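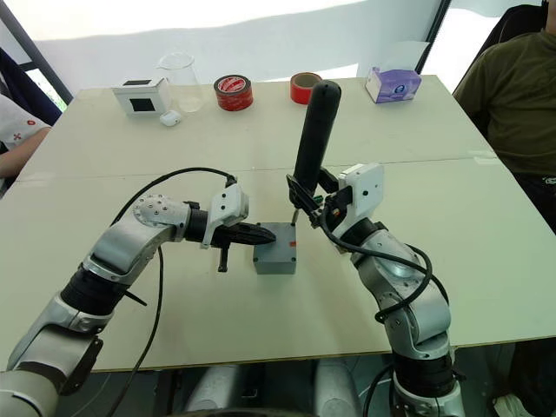
Tiker, the home storage company, will open a free parts and repair service for its customers in August, the company announced. Owners of Tiker shelving, drawer units and storage boxes will be able to order replacement hinges, runners, lids and feet at no charge, whether or not they still have a receipt. The service covers everything from full-height cabinets down to the kind of small gray box that sits in the middle of a white table. Until now, customers who lost or broke a part had to buy a complete new unit once the 24-month warranty had run out.

The service will be run from the company's warehouse in Fetel, where 19 employees have been trained to handle requests. It will launch with 500 different parts in stock, including parts for several product lines that are no longer sold. Orders placed before 4 p.m. will ship the next working day.

"We get letters from people who have had the same drawer unit since college and need one plastic runner," said Cherry Mae Dimaculangan, head of customer service at Tiker. "Up to now we had to tell them we couldn't help. The parts were often still in the building, but we had no way to sell or send a single piece."

Customers can find the part they need by entering the model number, which is printed on the underside or back panel of most products. Those who cannot find a number may send in a photo and the measurements of the piece, and staff will try to match it. The company expects to answer photo requests within about 4 working days.

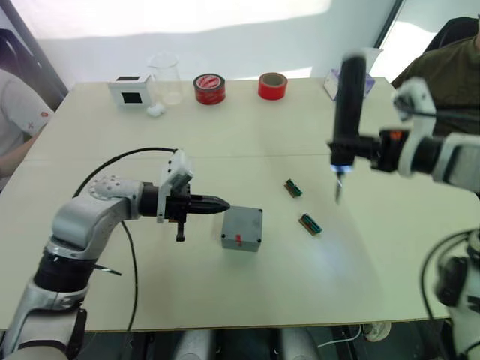
A white tabletop with items lined up along the far edge.

Tiker will also publish assembly sheets for its older products. Many of the originals existed only on paper and were scanned over the winter by Ramasamy, a document services firm. The sheets will be free to download and print. A few early models are still missing, and the company is asking anyone who kept the instructions for the Enance shelving line to get in touch.

Danilo Estrella, who manages the Fetel warehouse, said the old stock had to be sorted by hand before the service could be planned. "Some of the bins had labels and some had nothing," Estrella said. "Screws were the worst. We ended up measuring them and checking them against the drawings, one bin at a time."

Parts that run out will be remade where the original molds still exist. Where they do not, customers will be offered the closest current part, with a note on any drilling or trimming needed to make it fit. Glass doors and mirrors are not included because of the risk of breakage in the mail — they can be ordered through stores and picked up there.

The service is open to private customers only. Schools, offices and other business customers should continue to go through their regular sales contact. Each household may order up to 24 parts a year.

Request forms will be available on the Tiker website and at the service desk in all Tiker stores from the first day of the program.

Media contact: Cherry Mae Dimaculangan, Customer Service, Tiker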